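3.2 Condition of interior wall finishes

The second part of the survey was carried out in August in rented flats of two housing estates, Ekside and Zastari. Both estates were built with the same floor plans, but the walls in Zastari were repainted more recently. In total we recorded 1,935 wall surfaces. Of these, 1,287 belonged to living rooms and bedrooms, and the rest to corridors, kitchens and storage rooms.

Each wall was given a grade on the Kälin scale, which has four steps from 0 (no visible marks) to 3 (marks over most of the surface, or damage of the plaster). Grade 1 is the most difficult to assign. It is meant for walls where the marks are few and faint, so that a tenant would probably not mention them, but a painter would still see them before starting work. Figure 3 gives an impression of the kind of surface that was discussed in the training of the graders.
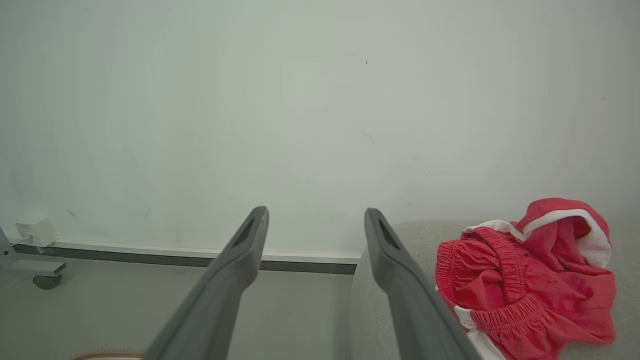

Figure 3. Plain off-white wall with a few faint marks, including a small dark speck and a diagonal scuff low on the left.

Two graders worked independently and did not see the notes of each other. When their grades were different, the lower one was kept and the wall was marked for a second visit. This happened with 513 walls, and most of the disagreements were between grades 0 and 1. We think that light has a large influence on this – a wall beside a window was often graded differently in the morning and in the late afternoon.

Uneven tone was not counted as a mark. The earlier Fletatach survey did count it, and for this reason our share of grade 0 walls cannot be compared directly with the share reported there. Scuffs were counted at any height, but they were noted separately when they were below the level of the door handle, where furniture and shoes are the usual cause. The separate notes are used again in Section 4.1, in the estimate of repainting intervals.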